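Part 3: Clearing and resetting the long table

If you've come straight here from Part 2 then your shelves are done and you can have a cup of tea. I always do the shelves first, as half of what ends up on the table needs somewhere to go, and a full shelf is how it got on the table to begin with.

This part covers the shared table in the reading room. Ours at Cirnwood is a long wooden one, pale, with no drawers, and everything in these steps was worked out on it. The smaller branch at Sotmont has a round table and they follow the same steps but skip step 6 (there's no far end on a round table, as they pointed out to me in writing).

Before you start

You'll need:

Two dry cloths and one damp one
The Odel tray, or any shallow tray with a lip
A handful of coasters
Sticky labels and a pen that works
The bin, brought to you. Don't walk to the bin. You'll get talking.

Allow yourself a clear hour. I can do it in less, but I've been doing it since June and I know where the cups hide.

CAUTION: Take drinks off before you touch any books. I learned this with a nearly full squash bottle and an atlas, and the atlas has never closed properly again.

Clearing the table

1. Walk once round the table with your hands behind your back. I mean it! If you start picking things up straight away you'll do the first bit beautifully and then run out of steam. Just look, and decide which end is worse. Start there.

2. Collect anything you can drink from. Mugs go on the tray, and look inside them first. People stand things in mugs - pens, spoons, all sorts - and you want to lift those out before the mug goes anywhere near the sink. A mug that has turned into a pot for something can stay on the table, at a front corner, as long as it's clean.

3. Sort the bottles. Empty ones go out. Anything with something still in it gets its cap tightened and goes on a coaster, even if you think the outside is dry. Keep bottles upright and well in from the edge, with the label facing the chairs so people can see what they're reaching for.

Note: The dark coasters don't show rings and the pale ones do. I've stopped buying the pale ones.

4. Now the books. Close every one of them (slip of paper in the page if it was left open) and stack them by size with the biggest at the bottom. Don't worry about whose is whose yet. Wipe the covers with a dry cloth only. The cloth-bound ones really don't like the damp one.

5. Boxes and packets next. Give each one a gentle shake. If it's empty, flatten it. If it's got something in it, it stays, and it goes behind the books where it won't get knocked. Tall boxes stand up, soft packets lie down. That's the whole system and it took me far too long to arrive at it.

6. Do the far end last. It's where things go to be forgotten, so be a bit ruthless. I put anything I can't identify into a carrier bag with the date on it, and if it hasn't been asked for in a month, out it goes.

7. Wipe the bare wood, damp cloth first and then dry, going along the grain. Tuck the chairs in afterwards. If you tuck them in first you'll be leaning over them and you'll miss the edges, and the edges are the sticky part.

Putting things back

8. Start with the pieces that don't move. For us that's the name sign on its metal stand, which lives at the left-hand side, and the little pot of pink artificial flowers, which goes over on the right. Once those two are down the rest more or less finds its own place. Dust the flowers with a soft brush and please don't water them (it's been done).

9. Lay the books out with gaps in between. I like two or three near the front, flat and closed, where people can reach them from a chair, and I don't fuss about getting them square. A slightly tilted book looks as if you're allowed to pick it up. The bottle goes back in among them, on its coaster, with the boxes and packets further up the table.

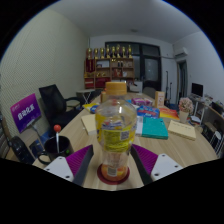 10. Go and stand by the door and look again. You're checking for three things: can you see the sign, is there room to put an elbow down, and is anything hanging over an edge. If the answer to the middle one is no, take two items away. It doesn't much matter which two.

11. Fill in the card. Our table is number 139 on the Ki list, so that's what goes in the top box, and you put your initials and the day underneath. Use your own table's number if you're at another branch - I've had three cards back with ours copied on to them.

If it's a mess again by lunchtime

It will be, some days. Don't redo the whole lot. Steps 2, 3 and 7 on their own will get you through to closing, and the books can wait until the evening.

If rings have come up on the wood, rub along the grain with a dry cloth and leave it overnight before you try anything stronger. I wouldn't use polish at all. We had a spell of using a spray one and the paper stuck to the table in warm weather.

If the sign wobbles, check its stand before you blame the table. A bit of folded card underneath is fine for the day.

New coasters and labels come out of the stationery cupboard. Labels are in boxes of 1000, so please finish the open box before you start another. Part 4 deals with the window sills.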